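Home kitchens become classrooms for gripper project
By Joseph Gromov
Updated in June | Technology | 9 comments

A project collecting household chores for robot training has moved into its second stage, with people working at their own kitchen tables and using hand-held grippers to pick up chopsticks, spoons and other small utensils.

The work is being run by Baltora, a small firm that gathers and sorts recordings for companies building robot arms. It has signed up 42 households for the current stage. Each one is asked to record 325 short examples over several weeks, using things already in the kitchen.

The grippers are held and closed by hand. A camera on the tool records what the jaws are doing, along with the table and the room behind them. The recordings are later used to teach a learning system how to reach for an object, close on it and let go.

Utensils were chosen for this stage after an earlier one with cups and food boxes. Thin objects gave the first model a lot of trouble, according to the project's notes. It often closed a little to one side of a stick, or knocked over the holder on the way in. 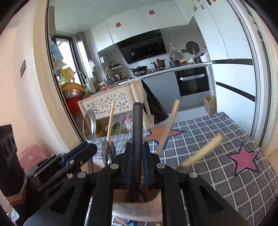
Why not record all of this in a lab, where everything can be kept the same? A model trained at a single bare table tends to learn that table, and its results drop when the light, the cloth or the clutter changes.

Baltora had a lab set for its first stage. It used one table, one lamp and two utensil holders. The system did well there and poorly almost everywhere else, and the set was taken down in the spring. Patterned tablecloths were a particular problem, with the model sometimes heading for a printed line as if it could be picked up.

Households now get a carrying case with a gripper, a charger and a printed list of tasks. The list is short. A typical entry asks the person to take one stick out of a group, hold it upright for a moment, and put it in a holder. Another asks for the same thing with a spoon. People are told to leave the room the way it normally looks, apart from putting away mail, photographs and anything else with personal details on it.

Each example runs from the moment the gripper starts toward the object until the jaws open again. Dropped items are kept in the collection and marked as drops. The firm asked for that after finding that its first batch had almost no mistakes in it, which left the model with little idea of what to do when a grip started to slip – or how to tell that it had.
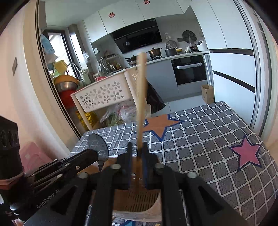

The part about keeping the drops is what got my attention, wrote Brollora, a reader who commented on an earlier version of this item. I did a few weeks of this kind of recording last year for a different outfit and we were told to delete every fumble. By the end I was very good at picking up spoons and I don't think the machine learned much from it. I would also like to know if left-handed people are being counted separately, since the approach looks different from that side.

Baltora said the hand used is noted at the start of each session but is not yet part of how the examples are sorted. It may be added before the next stage.

Checking takes longer than recording. Reviewers go through each example and mark where the grip begins and ends, then give the object a name from a shared list. The list had 165 entries at last count. Sticks have caused the most disagreement, as one reviewer's skewer is often another's chopstick, and the firm now allows a plain "wooden stick" label where the two can't be told apart.

Piles are the next item on the schedule. So far most of the tasks have involved a single object standing up or lying by itself. In the new ones, several sticks are laid across one another and the person takes them one at a time, in whatever order seems easiest. The order is recorded too – the firm wants to see if people reliably start with the top piece or with the one nearest the hand.
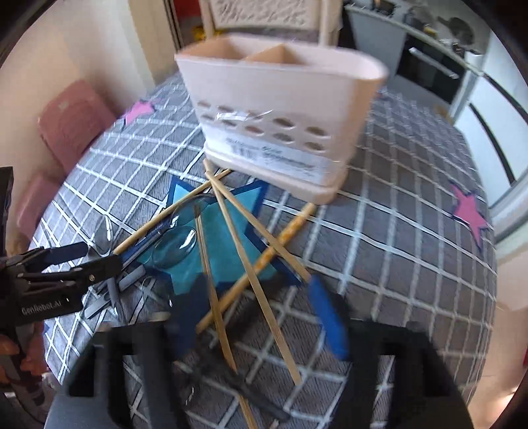 What happens next

Recording is due to continue for nine more weeks. Households that finish early can ask for a second task list, which covers lids and small bowls.

A first test of the new model will follow, on a robot arm in a kitchen that was not part of the collection. Results will be posted on the project page, with the drop rate given for each type of utensil.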